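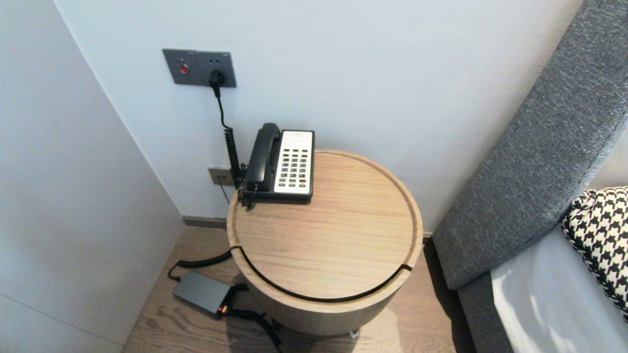 Afaf Khasawneh asked after the last session why we bother with bacteria at all when a solar panel does the job so well. Great question, and a good way into week 11! A panel needs light. The microbes in a microbial fuel cell need food, and they'll carry on all night in the bottom of a muddy pond.

## Power from mud: the short version

Some soil bacteria get rid of spare electrons by passing them to whatever is outside the cell -- iron minerals, usually. Put a carbon felt pad down in the mud and they will use that instead. Run a wire from the pad, through a resistor, up to a second pad near the surface where there's oxygen, and you have a current. I still find this thrilling.

- **Anode:** buried, no oxygen, bacteria growing on it as a film
- **Cathode:** at the surface, where oxygen, protons and electrons meet and make water
- **Load:** the resistor between them

## Worked numbers

The Wodgate pond cell settled at 300 mV across a 619 ohm resistor.

Current: I = V / R = 0.300 / 619 = 0.485 mA

Power: P = V × I = 0.300 × 0.000485 = 0.145 mW

Tiny, yes, but it can trickle into a capacitor and run a small sensor in bursts. Try the sum again with the Mahasneh cell, which gave 85 mV across the same resistor. Watch what happens to the power, as it goes with the *square* of the voltage.

## Before the December practical

Read the Gritia handout on biofilms (skip the part on membranes, we don't use one). Bring gloves and old shoes -- the bank is slippery.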